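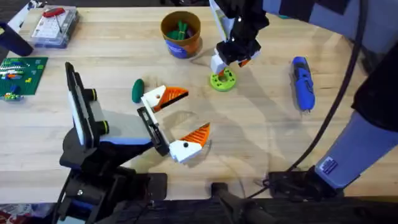
Why would a robot gripper drop something it picked up fine a minute ago?
Usually because the fingers closed to where they were told to close, and the part wasn't quite where the software thought it was. A few millimeters off and you're pinching a rim instead of holding a part.

I've had that exact problem for two weeks now, so let me vent a little. The job is called Oker (my name for it, don't ask) and it's simple on paper. One arm picks up the green ring, the other takes it, and the screwdriver comes later. It had been behaving so well that I let it run while I answered email. Then I heard a crack, looked up, and both arms were pushing on the same ring from opposite sides like two kids fighting over a cookie!

I hit the stop. My heart was going, I'll admit it. The ring survived, but one orange finger pad had a split rib, and those take me forever to print.
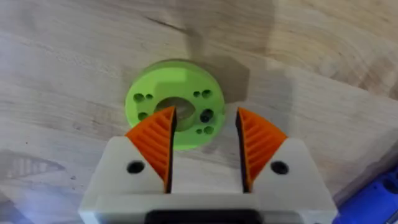 So I went through the log that night. Out of 117 grabs, the grip check had passed every single one, including the bad one. All it looks at is whether the motor met some resistance, and a rim gives you plenty of resistance. So does the table. So would my thumb, which is the part that bugged me most once I thought about it.

I called Karthik Begum, who built the same setup back in April, and he asked what my force limit was. I said 700. Long silence. His is 393. (Those are raw controller units, so please don't copy them into yours.) I'd cranked mine up to fix an earlier slipping problem and forgot to turn it back down. Ugh. 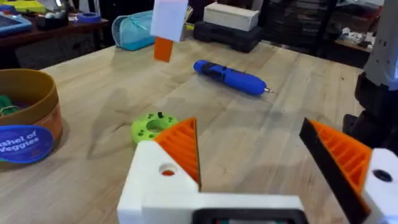

The limit is down now, and I added a second check on how far apart the fingers end up. If they stop too wide or too narrow, both arms freeze and wait for me. It's slower, and it freezes more than I'd like, especially on the handoff. Samah Berrada thinks my wrist camera has drifted and I should redo the calibration before I touch anything else. She's probably right, but it's a whole evening of work and I keep finding other things to do.

Oh, and the stop button now lives next to my keyboard instead of across the room.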